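Robot club notebook, Mosham bench
1/3/25

Got in early to have a go at the shopping task before everyone else turned up (and before the heating came on, brr). The plan for the Vidville round is still the same: open the bag, lift the bits out one by one, put them in the basket. Sounds easy when you say it quickly!

I spent the first 15 minutes on the knot. Last week we pulled it tight and the arms just dragged the whole bag about, so today I tied it once, low down, and spread the long handles out sideways so each gripper has something to go for. Basket at the back, on a slant. I put the jar with the ring pull next to it as the extra item, but I'm leaving it out of the first runs. 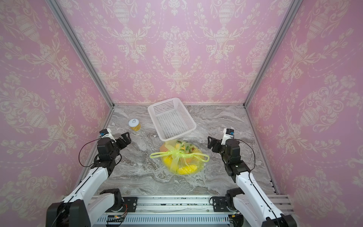
Runs

Did 7 goes with the left arm on Perdale settings and the right on the new ones. Left is much calmer. Right keeps coming in too high and closing on air, so I dropped its approach a touch and that helped, though I forgot to write down by how much (sorry). Best go took 54 seconds to get both handles held. The fruit is a worry, as the round stuff rolls back under the plastic the moment you nudge it.

Also the pink wallpaper stays, I asked. Farah's build used plain white walls, so don't compare our numbers with theirs.

To do

Drop grip force to 80 per cent and try again.
Sweep the little screws off the front rail.
More bags, same sort, with long handles.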